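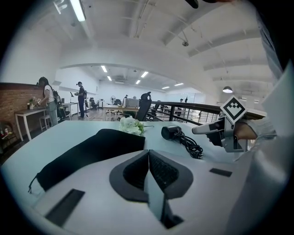
Oanh Tăng told me I should stop calling it a "bilateral relations discussion panel", as it sounds like something you'd be made to attend, and just say we want people from both sides of the border to come and talk about how the two countries get on. Fair enough, Oanh. So that's what I'm doing.

I run the cross-border project at Menitz, and I'm looking for 13 people to join our next panel, which starts in May. We read what the two governments say to each other, we argue over it (politely, mostly) and we write up what ordinary people make of it all. The write-up goes out under the title Neighbours, Again, and anyone who asks for it gets a copy. Last time it ran long and I refused to cut the bit on river tolls. I stand by that.

You don't need a degree in anything. I'd love to hear from lorry drivers, students, people with a cousin over the line, people who've never crossed it and can't see why they would. If you've ever shouted at the radio during a summit, please, please apply! You do need to be 18 or over, and to have lived in either country for the past 5 years. Sorry, but we can't take serving councillors or anyone on the payroll of a party or an embassy. I do get asked.

There are six evening sessions, all starting at 7pm, in the upstairs room at Gendel. The first one is introductions and a short talk from Quang Phí on the fishing treaty and why both sides think they lost. After that we move through visas, the power line, defence spending, and whatever the two leaders have fallen out over by then -- I've left a whole session free for it, and I don't expect to be short of material.

We pay a flat fee for each session you come to, plus your fare, and there's a hot meal at half past eight. If you need childcare money or an interpreter, say so on the form and I'll sort it out before you start. The room has a lift. Parking is dreadful, so take the tram to Từ and walk up the hill.

To apply, fill in the short form at the Menitz front desk or ask me to post you one. It wants your name, where you live, and a few lines on one thing you think your own government gets wrong about the other. Don't polish it. Hường Lò and I read every form ourselves, and we try to end up with a group that disagrees with itself, so if you don't get a place it may only mean we already had several people who think like you.

Questions about money go to Khang Phan, anything else to me.

Hậu Ninh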